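About Skevatari Guest House and Language School

Learn in the morning, sleep under the same roof

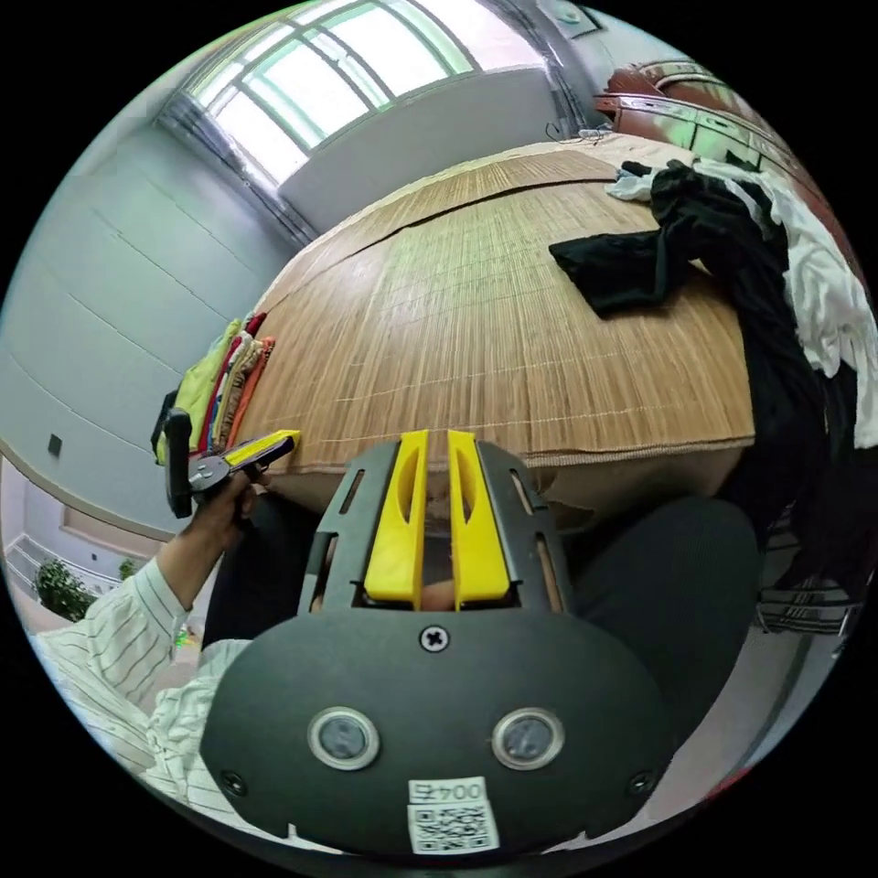 Skevatari is a small language school with guest rooms in Litau. We teach English and German to adults, and we have been doing this for 19 years. Our students come for two weeks, for a month, sometimes for a whole winter, and most of them live in the house while they study.

The school began in the kitchen. At that time there was one table, one teacher and a group of nurses who needed German for their work. They came after the late shift, very tired, and the lesson was often also the supper. When the ground floor became free we took it and made two classrooms there. The guest rooms upstairs came later, when we understood that many students were travelling every day from Bestomberg and had no strength left for homework.

The name is asked about often. Skevatari was the name of the shop which stood on the ground floor before us, and the letters were still over the door when we signed the contract. We had no money for a new sign. By the time we had the money, everybody in the street was already calling us by this name.

How we teach

Our groups are small, and we do not mix beginners with people who only wish to refresh their knowledge. Before you arrive we speak with you by telephone for half an hour. It is not an examination and you cannot fail it. We want to hear how you speak when you are not reading from a paper.

Lessons are from nine o'clock until half past twelve, with one long break. In the break we speak the language of the course, also about the coffee. In the afternoon you are free, but the reading room stays open until eight in the evening and one teacher is always in the house until five. Please use this teacher. Many students are too polite in the first week and knock only in the second.

We work with the Kettani course books for the lower levels. For the higher levels we prepare our own material, from newspapers, letters from the tax office, instructions for washing machines and similar texts which adults must really read. Some students find the tax letters boring. They are boring, but they come to everybody.

All our teachers learned the language they teach as a foreign language, or have learned at least one other language as an adult. We ask for this when we employ somebody. A person who has once stood in a bakery without the right word is more patient with others.

The house

There are 4 guest rooms, all on the upper floor. Bed linen and towels are included in the price and are changed every week. Breakfast is from half past seven. For the other meals there is a shared kitchen, where each room has its own shelf in the refrigerator with the room number on it.

The house is old and you will hear the stairs. After ten in the evening we ask everyone to be quiet, and to make telephone calls in the reading room with the door closed. There is no lift. If stairs are difficult for you, please write to us before you book and we will help you find a place to sleep nearby. The classrooms can be reached without steps from the courtyard.

We do not have parking. The bus from Bestomberg stops at the corner, and from the stop it is a walk of five minutes, a little more with a heavy suitcase.

Our students

Until the end of last season 1,179 students had finished a course with us. We know the number because each of them is written in a large green book at the office, with the level at the beginning and the level at the end. Nurses and care workers are still the biggest group. After them come people who have married into a German-speaking family, and retired people who always wanted to learn and did not have the time.

The youngest student we accept is 19. We are asked sometimes to take younger people, especially in the summer, but the house is not organised for this and we prefer to say no clearly.

Many former students come back for the open evening in October. We put out soup and bread, and anybody who has studied here is welcome, also with children. It is the one evening of the year when the rule about ten o'clock is not very strict.

Visit us or write to us

The office is open in the mornings during the break and again from two until four. If you write in English or German, you will receive an answer in the same language, normally the next working day. You may also write with mistakes. We read such letters all day and we like them.

If you would like to see the classrooms before you decide, please tell us one day before. A trial lesson is free of charge for everyone who wants to book two weeks or longer.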